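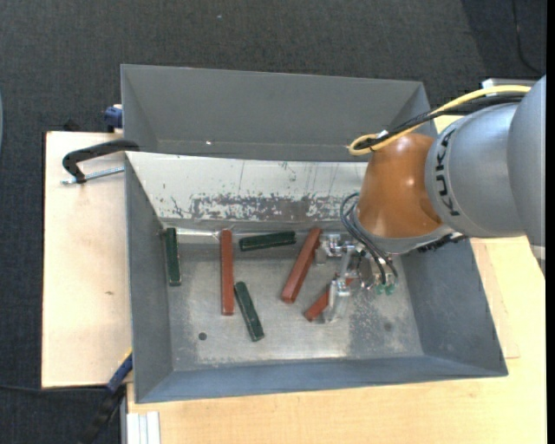 Kofi Quartey wrote to us that he'd tried four note programs in a year and quit every one of them by the second week, and that Perkport was still open on his desktop in October. We hear that sort of thing a lot and it still makes our day!

Perkport 27 is a plain-text notes program for Mac and Windows. Open it and you get a blank page with the cursor already blinking (no sign-in, no tour, no folder to pick first). Type something, close the window, and it's saved. Search is where it really shines – we loaded it with 3000 notes on an old laptop and results still came up as we typed.

What's new in this version

Linked notes. Put two square brackets around a title and the two notes are joined. Rename one and the link follows along.

Side-by-side view. Great for anyone who drafts from old notes, which is most of us.

Quick capture. Press one key combination from any program, jot the thought down, and carry on with what you were doing. You can change the keys under Settings.

Better import. Notes from Flavell now come across with their dates and tags in place. Sepp files work too, though drawings are left out for now.

Your notes are ordinary text files in a folder you choose, so you can back them up or open them in whatever else you like.

Free for up to 50 notes, with every feature switched on. A license removes the limit and covers all the computers you use yourself.

Current build: 627
Made by Etenness
Release notes | Manual | Download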